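Puesta a punto de la célula de cocina simulada, banco Vovora

Galería de mantenimiento. Textos: Mwanaisha Mutiso

El gemelo de la cocina lleva en marcha desde octubre y sobre el papel no necesita mantenimiento. Eso decía el folleto interno de Droststead: una máquina simulada no se desgasta, no pierde grasa y no pide repuestos. Yo llevo desde entonces abriendo incidencias. Van 126, y la mayoría son de las que se abren también con una máquina de verdad: un cero mal puesto, una cámara girada, un dedo que cierra antes que el otro.

Recojo aquí dos momentos de la última revisión, con las notas que fui tomando. No es un manual. El manual existe, tiene 242 páginas y dedica a la pinza una tabla copiada de la versión anterior.

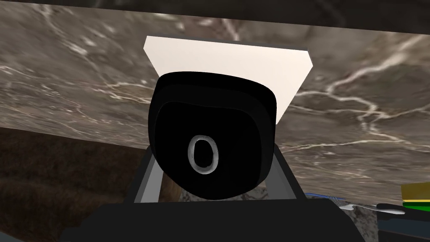 Empiezo siempre por la pinza, antes de tocar brazos o base. La rutina de Laizer manda cerrar, esperar, leer la abertura y comparar con la tabla. El problema es que la lectura sale del mismo modelo que se quiere comprobar, así que coincide siempre. Lo planteé en su día y me contestaron que la coincidencia era buena señal. Sigo sin verlo.

Lo que hago ahora es cargar un objeto de dimensiones conocidas y mirar la penetración de las mallas de contacto, dedo por dedo. Si una de las dos superficies se hunde en la pieza más que la otra, el cero está corrido, diga lo que diga la tabla. Repito el cierre 13 veces porque el solucionador de contactos no da lo mismo en la primera pasada que en las siguientes. Idun Bråten opina que con tres bastaría. Puede ser, pero con tres se nos escapó el fallo de la versión pasada y lo arrastramos hasta la entrega.

Tres cosas que conviene dejar apuntadas antes de pasar a los brazos:

El rozamiento de los dedos se guarda en un fichero aparte. Al actualizar Mevex vuelve al valor de fábrica sin avisar.

La fuerza máxima va limitada al 100 por defecto, en unidades que el panel no indica. Yo la dejo como está y lo anoto, que es lo único que se puede defender después.

El registro de colisiones hay que vaciarlo a mano. Si no, la revisión hereda los avisos de la anterior y se pierde media mañana persiguiendo golpes viejos.

Con la pinza dada por buena – es decir, con la pinza sin nada raro que yo sepa encontrar – toca comprobar las posturas.
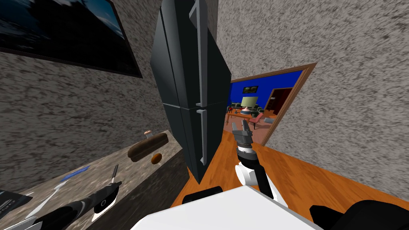
La comprobación de posturas es la parte que más se vende y la que menos me convence. El programa lleva los brazos a una serie de configuraciones guardadas y pinta un indicador verde si los ángulos cuadran. Que cuadren los ángulos no dice gran cosa del montaje: si la base del modelo está mal colocada, todo el robot queda desplazado y el indicador sigue verde. Por eso comparo contra el entorno. Con el brazo derecho extendido sobre las tablas del suelo y la pinza vacía, apunto la posición de los dedos respecto al marco marrón de la puerta, que es geometría fija y no depende de la calibración. Para el izquierdo uso la encimera, que lo tiene justo debajo. Si las dos referencias discrepan, reviso primero los hombros y después la base, en ese orden.

La inclinación de la cámara se mira aparte. Hay quien la corrige girando el entorno entero hasta que las paredes quedan a plomo en pantalla. Funciona para hacer capturas y estropea todo lo demás, la gravedad incluida. Lo correcto es abrir la transformación de la cámara respecto a la cabeza, leer el giro y decidir si es el que corresponde a la postura. Si corresponde, no se toca nada – aunque la vista moleste.

Pendiente para la próxima: repetir el cierre de los dedos con el rozamiento alto y pedir a Laizer una lectura de abertura que no salga del propio modelo. Lo segundo ya lo he pedido. La incidencia sigue abierta, sin asignar.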